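# The Hakside pouch, in sage

I've been making small zip pouches for long enough to know which ones I keep for myself, and this is the one. It started as a pencil case, turned into a make-up bag for half of my customers, and now I mostly sell it as a "put your bits in it" bag. The colour is a soft grey-green, the outside is matte and slightly padded, and there's a fabric divider down the middle so your pens don't end up in your lip balm. I do love a divider!

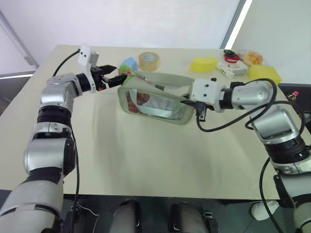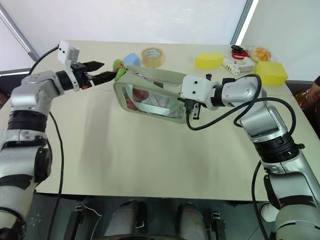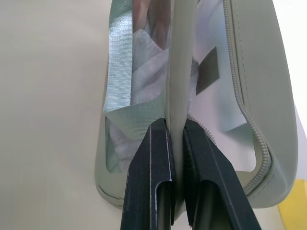 ## Sizes and prices

I make it in two sizes, and I've stopped pretending I'll ever do a third.

| | Small | Large |
|---|---|---|
| Name | Jellow | Grurkent |
| Length | 18 cm | 24 cm |
| Weight, empty | 68 g | 124 g |
| Price | £19 | £26 |

The silly names come from a notebook I kept when I was still working out the pattern, and they stuck. If you're torn, get the Grurkent. It takes a full-size hairbrush (just!) and still zips up without a fight. The Jellow is better if it's going to live inside another bag, and it's the one I take on the train with my charger, earphones and far too many receipts.

## Looking after it

Cold water, a drop of washing-up liquid and an old toothbrush for the corners. Leave it open to dry somewhere airy, away from the radiator. I put one through the machine at 30 degrees in May to see what would happen and the padding went a bit lumpy — it came back after I'd pulled it about, but I wouldn't do it to one I was fond of.

Ink is the tricky one. Dab, don't rub, and get to it quickly. Foundation comes off far more easily than you'd think.

If the zip starts to feel stiff, run a plain candle along the teeth and work it back and forth a few times. Please don't use cooking oil (someone did, and we both regretted it).

## Repairs

Zips and seams are covered for 4 years. Post it back to me, clean and empty, and I'll mend it and send it home again at my cost. Anything after that I'll still have a look at, there's just a small charge for the thread and the postage. I've only ever had one I couldn't save, and a dog was involved.

## Ordering

I sew in small batches, so if a size shows as sold out it'll usually be back within a few weeks. You can pop your email in the box and I'll write when it is. Orders go out in plain card with a strip of tissue, no plastic.

Shops: Strazds carries the Grurkent at the same price as here, so if you're nearby do go and have a feel of one first. The lining shade can vary a touch between batches, and if you need two that match, order them together and put a note in the comments box.

Last orders for posting before Christmas: 8 December 2025.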